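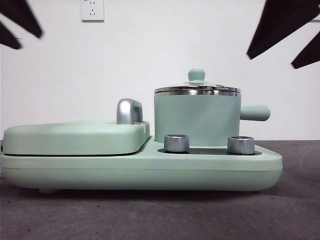
Setting Up Co-op in Wora
Sunday, January 21, 2018
By the Ultix guides desk

Okay, so you've got the game installed and you want a friend in there with you. I've set this up more times than I'd like to admit, and it goes pretty quick once you know where Tineo hid the menus!

1. Update first. Both of you need patch 413 or the Join button stays gray. The number's in the bottom corner of the title screen (tiny, I know).

2. Finish the prologue. It takes me 20 minutes, and I skip every cutscene I can.
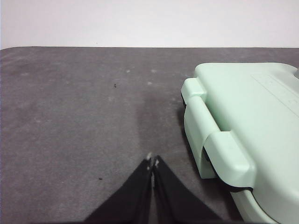
3. Open Camp, then Friends, then Host. Pick "Invite Only" unless you like strangers digging through your stash.

4. Set your slots to 2. I used to leave mine on the default and random players kept dropping in right before a boss.

Note: The host's story progress is the one that gets saved. Your guest keeps loot and levels, but they'll have to redo the quests back home.

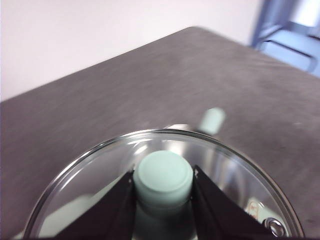
Guests also bring their own difficulty setting, which the game ignores, so talk it over before you start.

5. Send the invite and wait for the chime. If it never comes, back out to the title screen and host again. I've never had to do it twice.

CAUTION: Don't quit while the lantern icon is spinning! I lost a level 82 ranger that way and I'm still sore about it.

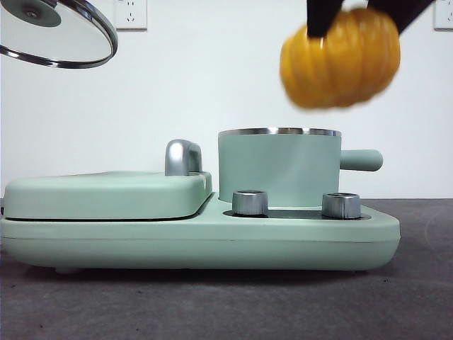

DURÁN HARBOR, June

That's the dateline you'll see on the first letter in your shared journal. Open it together, both of you at the desk, and the ferry unlocks for the whole party. If only the host reads it, the guest gets left standing on the dock, so reload at camp and try again.

Contact Us | © 2018 Ultix | Back to top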